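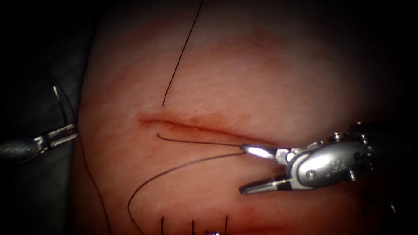 Features > Craft & Work > Hands

The Long Way Across a Short Cut

Thread is the problem. Ask anyone learning to close a wound and they'll want to talk about the needle, the angle, the depth, and then ten minutes in they're talking about thread. Where it goes when you're not looking. How much of it there is. On the pale pad up top there's one dark strand running nearly straight toward the start of the cut and another swinging away in a long arc, and that second one is the one that gets you. It'll catch on something. It always does.

I spent two days in Merkelden at the practice room Noémi Fodor runs above a former shoe store, and came home with a notebook full of knots drawn badly. Stairs, a coat rack, a long hall, then the benches. Coffee not allowed past the door. She teaches closure and only closure. Eight people to a course, small pads, a lot of quiet.

"They come in wanting to be fast," she told me. "I tell them, go be slow for a week and then call me."

First morning is the pad itself. You press it, you get used to it. The good ones give a little and then push back, and the cheap ones tear the moment you pull up on a stitch, so you learn to be timid, which is a bad thing to learn. Fodor buys from a small maker, Laaksonen, and complains about the price every time she opens a box. Pascal Janssen, who used to cast pads in his garage and now does it in a rented unit out at Drindthorpe, won't say what goes in his mix. Silicone, pigment, shrug. He threw out 43 batches before one felt right to him. He kept one of the bad ones on a shelf and let me poke it. Like a stale marshmallow.

Color matters less than people think, he says. Pale is fine. Pale shows you the line.

And the line is everything. A straight cut looks like the easy one. Two edges, bring them together, tie. But a straight cut shows every mistake, one bite a bit wide and the edges ride up over each other and you can see it from across the room. Retno Nair, a student on her second course, had gone through her first pad and flipped it over to use the back. "The back is worse," she said. "I like it, though." She keeps all her old ones in a cookie tin. Dates on the underside in ballpoint.

So, interrupted stitches. Each one seperate, each with its own knot. Place it, tie it, cut the tails, move along. If one lets go the rest should hold. It's slower than a running stitch and everybody grumbles about that, then by the second afternoon the grumbling stops and there's a rhythm to it. Loop, pull, lay it flat. Loop the other way.

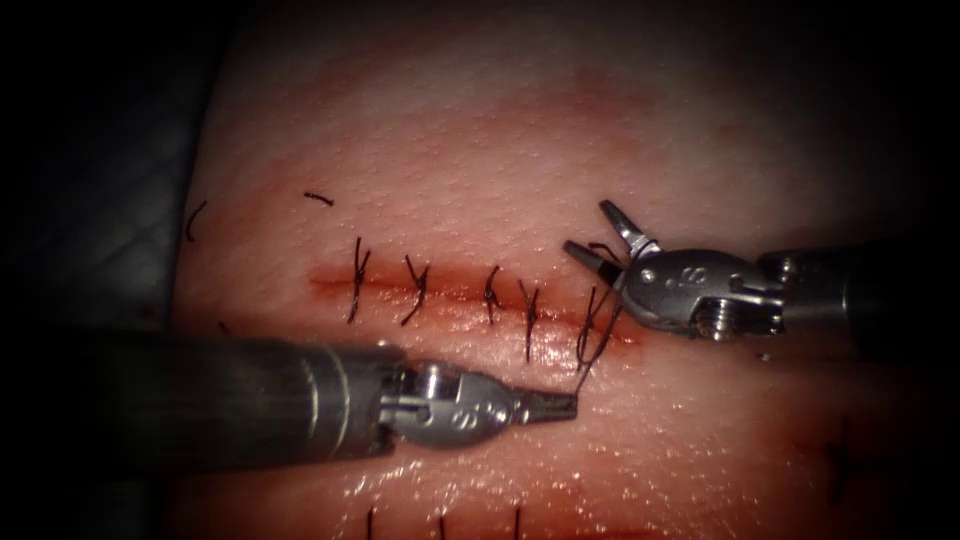

Tails are a whole argument of their own. Too short and the knot can slip. Too long and they get tangled up in the next stitch, or tied into it, and now you're picking at it with a bad back and the light going. Amnuay Chaimongkol, who helps Fodor on the longer courses, cuts everyone's tails down to the same length at first, with his own scissors, without asking. People hate it. He doesn't seem to mind.

Tension was the one I couldn't get. I pulled the first stitch so tight the pad puckered up around it. Second one, overcorrected, you could have mailed a letter through it. Fodor leaned over. "You're closing it, not punishing it." Snipped them both out. Start over.

Her rule is that the edges should just kiss. Touch and stop. The thread wants you to keep going, you can feel it has more to give, and you have to leave that alone.

I asked how many stitches before it feels normal. Chaimongkol had kept a tally in his first year and got to 1,110 before he lost the notebook on a train. Nair is at nearly 1,710 and says not yet. Fodor wouldn't give me a number at all, just went off to find more pads.

What I liked best was the end of the day. Everybody leaves their pad on the bench and walks the room looking at the others, no talking allowed for the frist few minutes. You see who got tired. There's usually a place, two thirds along, where the spacing starts to drift, and then somebody noticed and pulled it back. Mine drifted at the beginning and just kept drifting.

I've got it here on the desk. Three knots, one of them okay. Fodor's next beginners' course is in November and I've put my name down.

More from Features
The Bookbinder Who Only Does Spines
A Morning With the Net Menders of Vullgate
How to Sharpen Scissors, and When to Quit
Wiroj Jitpraphai on Forty Kinds of Knot
Letters: Your Worst Hems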